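Dish rack task, collection notes, February

In at 7 to get the rail warmed up before the others needed the bench power. Homed both carriages twice. The left one stopped short of its mark on the first try and was fine on the second, so I logged it and moved on. Clocks on the wrist cameras and the fixed camera agreed to within a frame period, which they did not do last week until I restarted the capture service.

The target for this task is 300 accepted episodes before we hand the set to Berkow for training. We had 40 accepted when I sat down. The instruction text for the whole block is "put the bowls in the dish rack", with the order left to the operator. I argued for a fixed order in January and lost. Having now read back through the first 40 I think a free order is workable, provided the operator commits to a bowl and does not hover between two of them. Hovering looks like indecision in the action trace, and a policy copies it.

Most of the morning went to single-arm picks of the patterned bowls. The glaze is the difficulty. Wherever the overhead light lands, the pattern goes white and the rim edge gets lost in the wrist view, and the operator starts correcting against a highlight that moves with the arm. I dropped the light one notch, ran a few, and put it back, because the change made the fixed camera noisy. The trials at the lower setting are tagged and excluded. 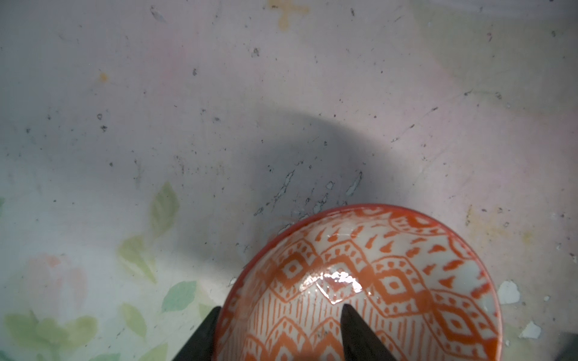 Why keep episodes where the first grasp slips and the operator tries again?
Recovery is the part the policy has least evidence for, so a clean second attempt is kept as long as the operator re-approaches from open fingers and the bowl never leaves the work area.

I wrote that rule into the Vesstead guide in almost those words. The old text said "minor errors acceptable", and each labeler had a private meaning for minor. Three rejects from yesterday go back to accepted under the new wording. One accept goes the other way: the fingers were never opened between attempts, only dragged along the rim until something held.

Episode 1743 (the counter runs across all tasks on this station, so the number says nothing about this set) is the one I want to remember. Approach was slow, finger opening was wide, and the grip command ramped over a longer interval than usual. On playback the motor current has a single smooth rise with no spike at contact. I copied the leader trace to the reference folder. If we ever write down what a good grasp looks like in numbers, that trace is where I would start.

Lunch at the desk. Read through the Onatex export while eating. Their converter still writes gripper position as a fraction of full travel and ours writes it in millimeters, and the merge script trusts the column name. Nothing has been merged yet. I added a range check that fails loudly and sent them a note asking which unit they intend to keep. Until they reply, the two sets stay in separate directories.

Afternoon was bimanual. The plan calls for both grippers on one bowl during the move to the rack, which gives coordinated motion with a closed chain through the object. It is harder to operate than to describe. If one hand leads by even a little, the other arm gets pulled, and the follower error shows it immediately. I had the operator practice with capture off until the left and right errors stayed in the same band, then turned capture on. The plastic bowl is forgiving here as it flexes a bit. I would not start a new operator on ceramic.

Placement order at the rack matters more than I had assumed. With the upper basket clear there is room for both wrists. Once something is in it, one wrist has to come in higher, and the cable on the right forearm gets close to the wires. I have asked for a shorter cable loop. For now the rule is bimanual bowl first, single-arm bowls after, which quietly gives me part of the fixed order I wanted in January.
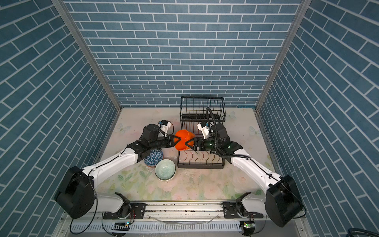
Two-arm hold on the orange bowl, just in front of the rack.

Resets are taking too long. The start poses come off a printed sheet, and the operator reads the sheet, moves the bowls, reads the sheet again. I tried calling the poses out loud and it was faster but I made a mistake on one and did not catch it until the episode was over. Tremblay has an overlay tool that ghosts the target layout over the live fixed view. I asked for access. If that works for placing bowls it will also tell us whether the rack has crept, and at the moment I only check that at the start and end of a block.

Labeling, late afternoon. Segment boundaries for the two-arm episodes are ambiguous. Is the transfer one segment, or two that happen to overlap? I settled on one, starting when the second gripper closes and ending when the first one opens. That leaves the single-arm lift before it as its own short segment – fine by me, it is a different skill.

One failure worth writing down. The right wrist stream dropped frames for most of an episode and the recorder did not complain. It only reports a gap if the stream stops entirely. I found it by accident, scrubbing for something else. Wrote a quick pass that compares frame counts per stream against episode length and set it running over everything from this station. It was still going when I left the desk.

To do in the morning: read the frame count results before collecting anything, reprint the pose sheet in larger type, ask again about the cable, move the reference trace somewhere it will be backed up.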